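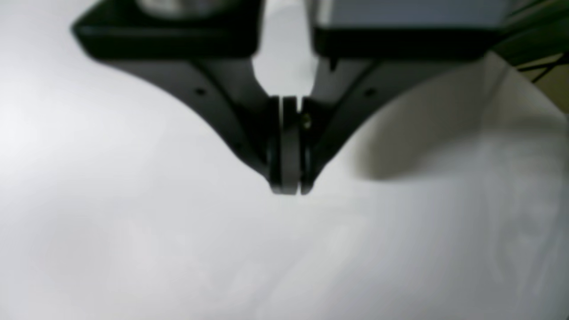

**Wonelden: The Complete Series (Blu-ray)**

£29, including UK postage

Wonelden is a six-part comedy drama set in a harbour town out of season. A ferry clerk who has been passed over for promotion takes a winter job at the local museum, where she is asked to catalogue a collection that the town would prefer to forget. Her only colleague is a retired diver who disagrees with every label she writes. It was made by Sjögren for regional television, shown once late in the evening, and has not been sold on disc before.

The release is on our Piswood label and comes in a clear case with a card sleeve. The inside of the sleeve has a map of the town as it was drawn up for the production, including the streets that were never used.

## What's in the set

- All six episodes on 2 discs, total running time 294 minutes
- Episodes one to five run for 47 minutes each. Episode six is the long version at 59 minutes, with the ferry sequence put back
- Audio commentary on episodes one and six
- Opening titles without text
- Booklet with a new essay and the original episode notes, translated into English

Extras are not counted in the running time.

## Picture and sound

The episodes were scanned from the camera negative, apart from two short shots in episode three that survive only on tape. These are noticeably softer. We left the grain alone and did not brighten the night scenes, which were always very dark — a room with the curtains drawn helps.

Sound is the original stereo track. There is no surround mix.

Subtitles are in English, with a separate English track for viewers who are deaf or hard of hearing. Both can be switched off. The commentaries are in Swedish with English subtitles.

## Will it play on my machine?

The discs are coded for region B and will play on any Blu-ray player sold in the UK or Ireland. They will not play on a DVD player. If you have a player from North America, check that it is multi-region before you order.

## Is it suitable for children?

Mostly, but there is some swearing throughout, and episode four has a drowning that younger viewers may find upsetting.

## Orders and returns

Orders are packed at our Fetport shop and go out by second-class post. Nothing is sent on a Saturday. You can also collect from the counter if you choose that option at checkout — please bring your order number.

Sealed copies can be returned for a full refund. If a disc is faulty, email us with the episode and the time at which the problem starts, and we will send a replacement disc without asking for the whole set back.

A DVD edition is not planned.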